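Die Strömung liest man an den Blasen

Wer in Drutevdale ins Wasser will, muss früh aufstehen. Der Steinbruchsee liegt 497 Meter über dem Meer, und am Vormittag ist die Sicht am besten. Ab Mittag wirbeln die Kursgruppen am flachen Einstieg den Schlick auf, dann sieht man dort die eigene Hand kaum noch.

Gizella Barta leitet hier seit 13 Jahren die Tauchschule Stendar. Zu ihr kommen vor allem Leute, die ihren Grundschein im Urlaub gemacht haben, in warmem Wasser und mit dünnem Anzug. Im See misst der Computer unter der Sprungschicht auch im Sommer nur einstellige Werte. »Die meisten können tauchen«, sagt Barta. »Sie haben nur noch nie gefroren.«

Der Kaltwasserkurs beginnt deshalb an Land. Einen halben Tag lang geht es um Trockenanzüge, Unterzieher und Blei. Danach wird im Flachen geübt: Luft in den Anzug, Luft aus dem Anzug, auf den Rücken rollen, wenn die Füße nach oben treiben. Erst am zweiten Tag geht es an der Steilwand tiefer.

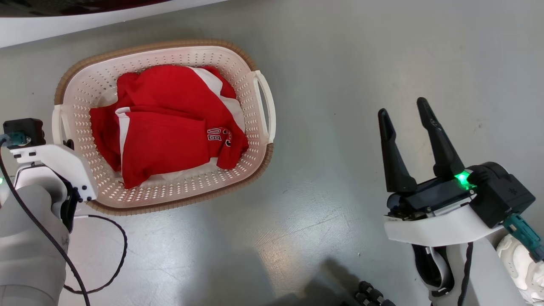
Rote Kleidung im Korb.

Ein eigenes Kapitel sind die Atemregler. Bei niedrigen Temperaturen kann die erste Stufe vereisen, der Regler bläst dann unkontrolliert ab. Barta lässt ihre Schüler mit zwei getrennt absperrbaren ersten Stufen tauchen und übt das Schließen des Ventils, bis es blind sitzt. Wer mit den dicken Handschuhen nicht an das Ventil kommt, bleibt an diesem Tag im Flachen.

Zum Abschluss fährt die Gruppe an die Sistska. Der Fluss ist im März am klarsten, bevor die Schneeschmelze richtig einsetzt. Getaucht wird mit der Strömung, auf einer Strecke von 1000 Metern und immer zu zweit. Ausgestiegen wird an der alten Mühle Antoniadis, wo das Ufer flach genug ist. Die Zeit im Wasser liegt selten über 40 Minuten. Wer den Ausstieg verpasst, muss ein gutes Stück durch die Brennnesseln zurücklaufen.

Barta achtet beim Fluss auf den Blick nach oben. Ziehen die Blasen schräg weg, ist die Strömung an der Oberfläche stärker als am Grund, und der Aufstieg beginnt früher als geplant. Das steht auch im Kursheft, aber die meisten begreifen es erst beim zweiten Tauchgang.

Die nächsten Kurse beginnen nach der Winterpause. Leihanzüge sind vorhanden, Unterzieher bringt jeder selbst mit.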